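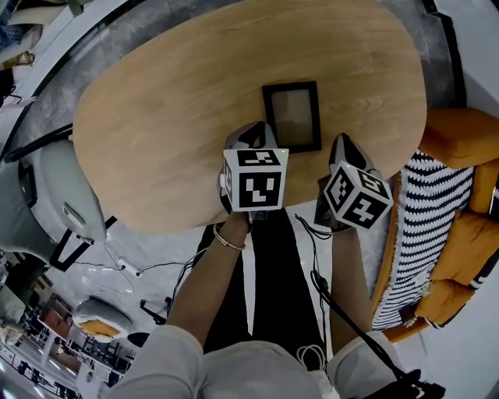

Figure 1. Head camera view with both hand-held grippers and a picture frame on the table.

Marker tracking for two hand-held grippers
Lorna Shearer, project report, May 17, 2026

1. Problem

Our planner needs the position of each gripper at every time step. The Skosside tracker reads the fiducial markers on the white cubes and works out a pose from whichever faces it can see. It did well when a cube faced the camera squarely. When a cube was tilted, as the right one is in Figure 1, the pose sometimes flipped between two answers from one time step to the next.

The strong curve of the lens made this worse. The first version straightened the whole image before looking for markers, and that stretched the ones near the border until they were hard to read.

2. Changes

I moved the lens correction to after detection, so only the marker corners are corrected. I also added a check on the colour image that throws out a pose if it jumps more than 40 mm between steps. Gaps of up to 2 steps are filled in from the last good motion - longer gaps are left empty and logged.

3. Test

I ran both versions on the same 600 recordings from the Plundness set. Most of the flips went away. The ones left over were nearly all cases where only one marker face was visible.

4. Still to do

The jump limit is a fixed number and should depend on speed. Brernness, our replay tool, also needs to show the logged gaps. I plan to finish both by August.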